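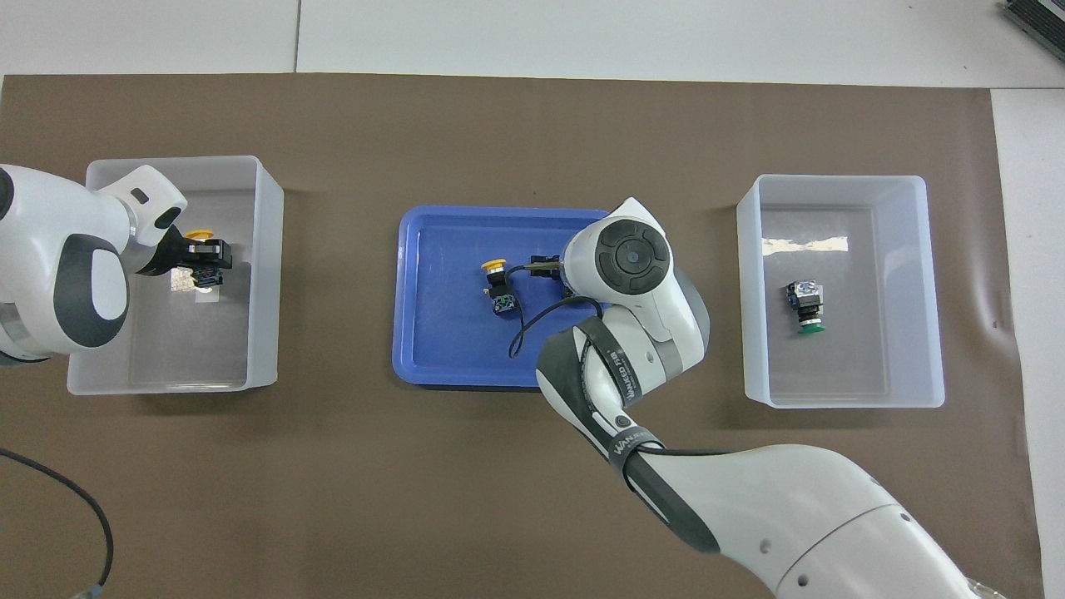

Alguém aqui comprou o curso de arrumação de oficina da Gevulgate e pode dizer se aquilo serve para alguma coisa? Eu li a página de venda inteira e continuo desconfiado. A promessa é que, com o "sistema" deles, você acha qualquer peça em 12 segundos. O sistema, pelo que entendi, é comprar caixa, etiquetar caixa e guardar caixa. Para mim o que funciona é caixa branca translúcida e uma bandeja azul no meio, sobre uma base marrom: o botão de tampa amarela deitado na bandeja salta à vista de longe. Caixa translúcida e bandeja de cor forte se compram em qualquer loja de plástico, sem curso nenhum. O que me incomoda é venderem isso como método, com módulo bônus e certificado. Quero ouvir quem usou de verdade por mais de um mês.
Enviado por rebite_frouxo em 09/11/2018

chave_philips escreveu:
Eu fiz. Paguei na promoção de julho. Não me arrependo, mas também não repetiria. São 39 aulas, e a maior parte é a mesma aula com outra gaveta. A parte boa é a triagem: o que você não usou desde a última mudança vai embora. Joguei fora muita fonte queimada que eu guardava "para tirar peça".

rebite_frouxo escreveu:
Então a parte boa é jogar tralha fora. Isso minha avó ensinava de graça. E os 12 segundos, você chegou a conferir?

chave_philips escreveu:
Não cronometrei nada, mas acho as coisas mais rápido que antes. Antes eu comprava relé novo porque era menos trabalho que procurar o velho.

solda_fria escreveu:
Discordo do colega da abertura em uma coisa. Translúcida é ótima nos primeiros dias. Depois a caixa pega pó, risca, amarela se fica perto da janela, e o que você enxerga é uma mancha escura no fundo. Uso gaveteiro opaco da Pilwood com etiqueta na frente e não troco. Etiqueta a gente lê. Mancha a gente adivinha.

rebite_frouxo escreveu:
Etiqueta a gente lê se estiver certa. Na firma onde trabalhei o gaveteiro era todo etiquetado e dentro de "fusível" tinha bala de hortelã. Ninguém atualiza etiqueta depois da primeira semana. Com a caixa translúcida pelo menos não dá para mentir tanto.

solda_fria escreveu:
Aí o problema é a firma, não o gaveteiro. E bala de hortelã é item de consumo, tem que ficar à mão mesmo.

torno_velho escreveu:
Os dois estão discutindo a embalagem. O que bagunça oficina é misturar o que está em uso com o que está em estoque. Aqui eu tenho recipiente raso na bancada só para o serviço do dia, e o resto fica na prateleira. Terminou o serviço, o recipiente volta vazio. Se sobrou peça, ou ela tem lugar ou vai para o lixo.

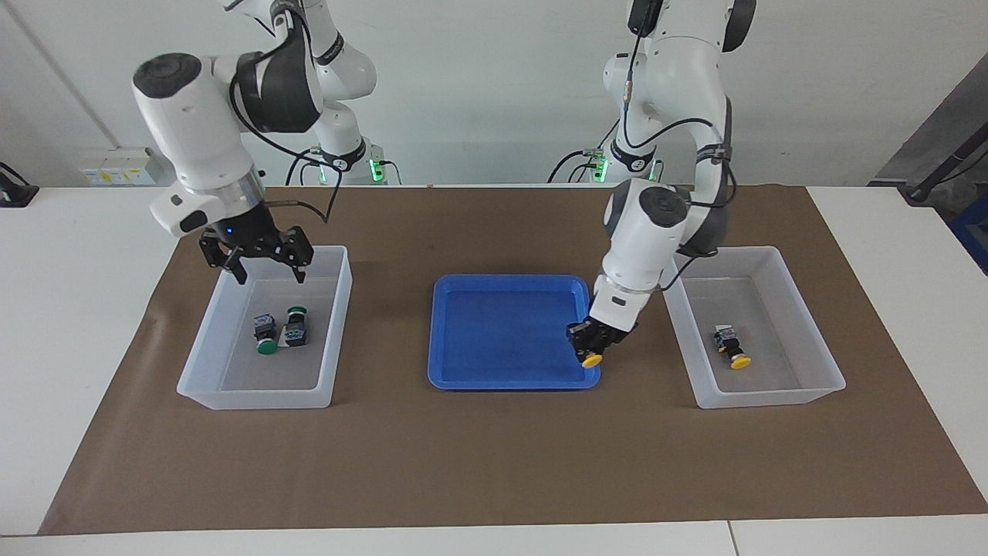
E tem que ser raso mesmo. Já usei balde, pote de sorvete, lata de biscoito, e o que é fundo vira cemitério de parafuso. Comprei uma vez 3 caixas empilháveis da Grerkine, bonitas, fundas, e só servem para eu perder arruela. Quanto ao curso, não fiz e não pretendo fazer, mas quem precisa de alguém mandando para começar, que faça.

chave_philips escreveu:
Isso da bancada separada do estoque está no curso, módulo 2. Eles chamam de "zona quente".

rebite_frouxo escreveu:
Claro que chamam. Se chamassem de "mesa" não dava para cobrar.

graxa_no_dedo escreveu:
Entrei só para avisar que a Rungrueang vende as mesmas caixas que a Gevulgate põe no kit, quase pela metade do preço. Comprei das duas e ficam lado a lado na prateleira. A tampa do kit fecha um pouco melhor, isso eu admito.

solda_fria escreveu:
Mesma caixa com tampa que fecha melhor não é a mesma caixa.

graxa_no_dedo escreveu:
Pode ser. Para guardar terminal e abraçadeira, não faz diferença. Para guardar coisa que oxida, eu não confiaria em nenhuma das duas.

rebite_frouxo escreveu:
Por enquanto fico sem o curso e com o conselho do torno_velho, que saiu de graça. Se alguém tiver foto da oficina meses depois do curso, poste aqui. Foto do dia da arrumação não vale.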